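Détroit de Kedudari : un traité de notification à l'épreuve du silence

Signé au terme de 4 années de pourparlers, l'accord de Skerbridge devait soustraire le détroit de Kedudari à la logique de l'incident. Son renouvellement divise désormais les deux États riverains et embarrasse leurs alliés.

Le texte tient en deux engagements principaux. Le premier oblige chaque partie à notifier tout exercice naval mobilisant plus de 3 000 militaires. Le second institue une mission d'observation permanente, établie à Flosby, dont les rapports sont transmis simultanément aux deux capitales. Ni l'un ni l'autre ne limite le volume des forces, et les négociateurs l'ont voulu ainsi : un plafond aurait exigé des inspections dans les ports militaires, que les états-majors refusaient par principe.

La portée de l'accord dépend donc entièrement de la bonne foi avec laquelle les notifications sont rédigées. Or, sur ce point, l'interprétation a divergé dès les premiers mois. L'administration de la rive nord considère qu'un exercice se définit par son commandement unique. Celle de la rive sud retient le critère de la zone, de sorte que des manœuvres distinctes, conduites au même moment dans les mêmes eaux, doivent à ses yeux être additionnées. La mission de Flosby a relevé 81 cas dans lesquels les deux lectures aboutissaient à des conclusions opposées. Elle n'a pas compétence pour les trancher.

« Un régime de transparence suppose que les parties s'entendent sur ce qui doit être montré », observe Rosemarie Tiedemann, ancienne conseillère juridique de la délégation médiatrice. « À Skerbridge, nous avons laissé la définition ouverte parce que le calendrier l'imposait. Il était convenu d'y revenir dans un protocole. Ce protocole n'a jamais été inscrit à l'ordre du jour. »

Le différend serait resté affaire de juristes si le contexte parlementaire n'avait changé. Dans la capitale du nord, la nouvelle majorité a fait de la révision du traité un engagement de campagne. Ses porte-parole soutiennent que les notifications renseignent l'adversaire sans contrepartie et demandent que la mission de Flosby soit réduite à une fonction d'archivage. L'opposition rappelle que la fréquence des interceptions en mer avait motivé l'ouverture des pourparlers, et que les armateurs figurent parmi les défenseurs les plus constants du dispositif.

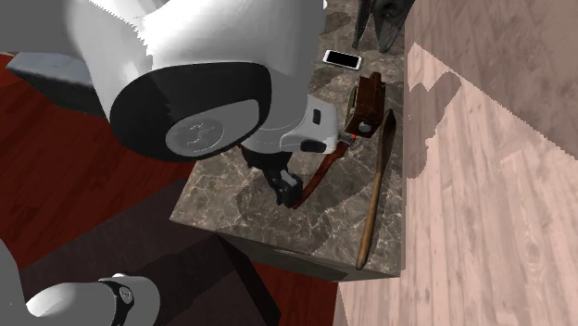
Bras robotisé blanc au-dessus d'un plan de travail en marbre. Image de synthèse.

Au sud, le gouvernement se montre plus réservé. Il n'a pas dénoncé l'accord, mais il a suspendu la participation de ses officiers de liaison aux réunions techniques, en invoquant l'absence de réponse à trois demandes d'éclaircissement. Cette suspension ne constitue pas une violation au sens strict, le traité ne fixant aucune obligation de présence. Elle prive cependant la mission du seul canal par lequel les incidents mineurs étaient réglés avant de parvenir aux ministres.

Les puissances garantes, pour leur part, sont partagées. Certaines plaident pour une reconduction à l'identique, quitte à renvoyer les questions de définition à plus tard. D'autres estiment qu'un accord prolongé dans l'équivoque perdrait ce qui lui reste d'autorité. Un document de travail connu sous le nom de proposition Bermúdez tente de concilier les deux positions : il prévoit une reconduction brève, assortie d'un mandat confié à la mission pour arrêter, à titre consultatif, une méthode commune de calcul des effectifs.

La proposition a le mérite de ne rien exiger dans l'immédiat. Ses détracteurs y voient sa principale faiblesse. Un avis consultatif ne lierait aucune des deux marines, et les commissions de défense des deux parlements ont déjà fait savoir qu'elles entendaient conserver leur liberté d'appréciation. Rosemarie Tiedemann juge l'objection recevable, sans la tenir pour décisive. « Les méthodes de calcul finissent souvent par s'imposer dans les états-majors avant d'être admises par les assemblées », fait-elle valoir.

Reste la question du financement, rarement évoquée en public. Le budget de la mission est voté chaque année par les deux parties, à parts égales, et aucun mécanisme ne supplée au défaut de l'une d'elles. La contribution du nord n'a été reconduite qu'à titre provisoire. Les délégations doivent se retrouver à Skerbridge au mois de mai pour examiner les comptes, puis le texte de la proposition Bermúdez, dans cet ordre.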